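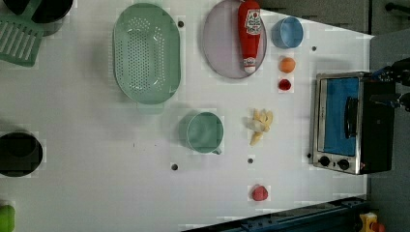
Questions I get about the choir

I run a small mixed choir called the Sustton Singers, and I answer all the emails myself, usually at the kitchen table after 9 p.m. These are the ones that keep coming back.

Do I have to audition?

Nope! Come to two rehearsals, sit next to somebody friendly, and then we'll have a quick chat about which part suits you. I'll ask you to sing a scale or two so I can hear your range. It takes six minutes and I promise I've heard worse (mostly from me, before coffee).

I can't read music. Is that a problem?

Lots of us learned by ear. Hedvig Ekström records practice tracks for every part, and she sings all of them herself, including a pretty heroic stab at second bass. If you'd like to learn to read, come half an hour early and she'll go over the basics with you.
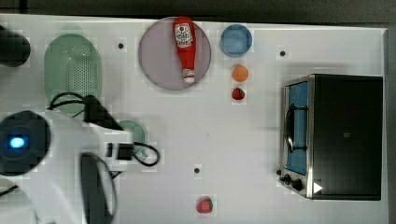 What do you sing?

A bit of everything, with a soft spot for Nordic folk songs. Our next program has 21 pieces, which is too many, and I know it. The big one is "Brollard," a new setting for choir and solo cello by Torunn Bakke. I love it to bits. The middle section sits very low for the altos and then jumps up without any warning, so we've been taking it slowly, one page at a time,

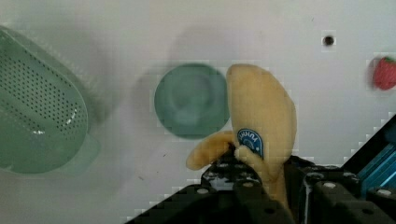
and I still lose count in the 7/8 bars. If you're joining partway through the season, learn that piece first and let the rounds wait. You'll pick those up in an evening.

Where are the concerts?

The main one is in June at Halvorsen Hall. There's a smaller one at the Arnero chapel, where the echo is gorgeous and the parking is terrible. Please carpool.

What does it cost?

Dues are $60 a season, sheet music included. If that's a stretch, email me and we'll sort it out quietly. We were trying to raise $1,000 for the cello fee and ended up with $1,147, so the extra is going toward new folders. Finally!
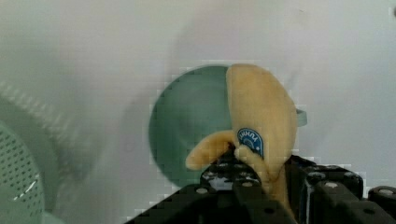

What should I wear?

All black for concerts, comfy shoes, no perfume please. For rehearsals, wear whatever you like, but bring a sweater and a pencil. I do have spare pencils, only they never come back.

Can I record rehearsals?

Sure, for your own practice. Just don't post "Brollard" anywhere before the June concert, as Torunn would like the first performance to be the first time people hear it.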